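I'd been meaning to sit down with Ayane Kobori for the better part of a year, and when we finally managed it she was forty minutes early and had already eaten half the pastries. "I got hungry reading the menu," she told me, waving a fork. So we started with food, and then drifted into the thing I'd come to ask her about, her book on people who move to small towns and what happens to them after the first winter.

If you haven't read it yet, it's called *Mirkdale*, after the town, and the town has 2,623 people in it. Ayane knows the number because it's painted on the sign as you drive in, and because her neighbor told her on her first morning that it would have to be repainted on account of her. (It hasn't been.)

"I thought he was being friendly," she said. "Then I thought he was being rude. I've lived next to him for 12 years now and I think he was worried about the sign."

She moved there from a city apartment she describes as a hallway with a sink. She had no job lined up, no family nearby, and a car that wouldn't start below freezing. I asked her why Mirkdale and she laughed so hard she had to put her coffee down. "The rent! I'd love to give you something better. I looked at a list, and it was the cheapest place that had a library."

The library turns up all over the book. She wrote most of it there, at a table by the radiator, and she's very funny about the regulars: the man who reads only shipping news, the two sisters who do the same crossword on separate copies and don't speak until both are finished. I wanted to know if any of them had minded being written about.

"One of the sisters minded that I said she was slower," Ayane said. "She is slower. I changed it in the paperback."

What I love about the book is how long it takes for anything to go well. Most of these stories have the newcomer baking bread with the locals by page 30, and Ayane spends her first June eating cereal on the back steps and wondering whether to go home. There's a whole chapter about trying to join a choir and being told, very kindly, that altos were full. I read it on a train and had to pretend I was coughing.

"I went back the next year and they were still full," she said. "So I joined the people who put out the chairs. It's the same evenings and you get the same cookies."

We talked a lot about work, which she thinks gets left out of books like hers. Her first job in town was at Imai, a dry cleaner with one window and a bell, where she pinned tickets to coats for 3 years. After that came the office at Kidier, answering the phones, and she wrote in the evenings with a hot water bottle on her lap. She says people always want to know how she got the writing done and hardly ever ask how she paid the heating bill.

"Everyone I know there has had two or three jobs that don't go together," she said. "My friend taught piano and then she was in a factory and now she does both. You take what's open. When you've only got a handful of places to work in driving distance, you get a lot less snobby, and I was pretty snobby."

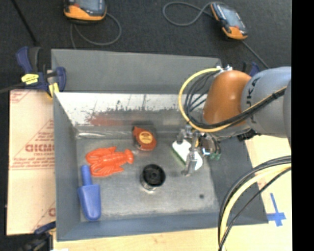
*A KUKA robot arm reaching into a metal bin.*

I asked if she still feels like a newcomer, and she took her time over that one. She rearranged the crumbs on her plate for a bit. There was a night, she said, when her pipes froze and she called the first number she could think of, which belonged to the man with the opinions about the sign. He came over in his slippers, with a hair dryer, and they sat on her kitchen floor taking turns pointing it under the sink.

"We didn't talk much. He told me the previous people had the same trouble, and he called it *your* pipe, like, your pipe always does this. I'd been there roughly five years at that point and I went to bed so happy about it. Over a pipe!"

It isn't in the book. I told her it should have been and she said her editor felt the same, but that he's a private man and the slippers were quite old.

She's 55 now and working on a second one, about her mother, who never lived anywhere for more than a couple of years and thinks Mirkdale is hilarious. The working title is *Grotent*, which was a street they rented on when Ayane was small, and she's changed her mind about it twice since spring. Her mother has asked to be played by someone tall.

"It's not a movie, Mom," Ayane said, doing the voice, and then did her mother's voice back, which I can't reproduce here. She's got a reading at the library next month and she's nervous about it, more than she ever was in the city, mostly on account of the sisters. They've asked for seats in the front row. She'll be putting out the chairs herself.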